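Progress report to the Monti Fund
Project: Working rules for humanoid robots in shared laundry rooms
Prepared by the Clasov project office
Period covered: up to the end of January

Dear friends at the Fund,

We are glad to send you our second report, and we would like to begin by thanking you for your patience over the autumn, when the drafting went more slowly than any of us had hoped. The rulebook is now in a shape we are happy to show people. Draft 3 went out to our partners at Tarnau and Flirkden in January, and it has come back with 127 comments, most of them useful and a few of them very long indeed.

As you may remember, the first draft tried to cover every household chore at once. We have since narrowed it to laundry, and that has made everything easier to write and a good deal easier to check. The rules are grouped under 4 headings: the floor, the hands, the load and the people nearby.
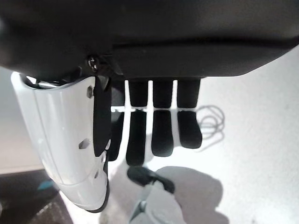 The floor heading gave us the most trouble. Our early wording said only that the work area should be "kept clear," and each site read that in its own way. Draft 3 asks for a walk-through before every session, with a written note of any cable, mat or small item lying within reach of the robot's feet. Cables are allowed, but a person has to be named as the one watching them, and that person may not also be running the session. Tarnau has followed this since the fall and tells us it adds very little to the morning.

Under the hands heading we now ask that finger covers, screws and plates be looked over at the start of the day and again after lunch. We also added a rule about anything carried in the hand during a task - it must be listed on the session sheet, however small it is.
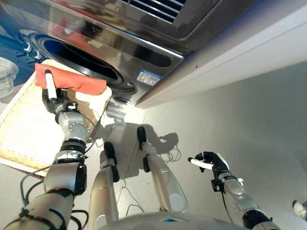
Flirkden wrote back that the rule on front-loading machines should go further, and that a robot leaning a basket toward an open door ought to have both feet settled before the basket is tilted at all. Their comment added that a pause of a second or two would cost nothing and would give the person standing by a fair chance to step in. We thought this was very sensible and have taken it into the next draft almost word for word.

We have logged 198 practice sessions under the rules so far, over half of them with garments and the rest with towels and bedding. The session sheets are being typed up now. Some of the early ones are hard to read, and we may have to leave a handful out of the final count, but we would prefer a smaller set that we can trust.

There is one matter on which we would welcome your advice. The sites disagree about how close a bystander may stand while the arms are moving. Tarnau wants a line taped on the floor, while Flirkden would like the distance to depend on the task. We have left both versions in the draft, side by side, until we can talk it through with you.
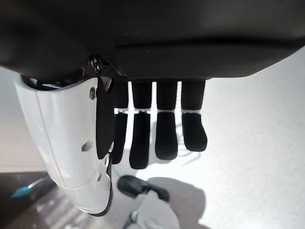 Hand and floor area during laundry work under Draft 3.

Spending is in line with the plan, apart from printing, where we are a little under. With your agreement we would like to move that money to the plain-language edition, which the sites have been asking for quite warmly. Draft 4 should reach you in April, together with the typed session sheets and a short list of the comments we decided not to take up.

With our thanks and very best wishes,
The Clasov project office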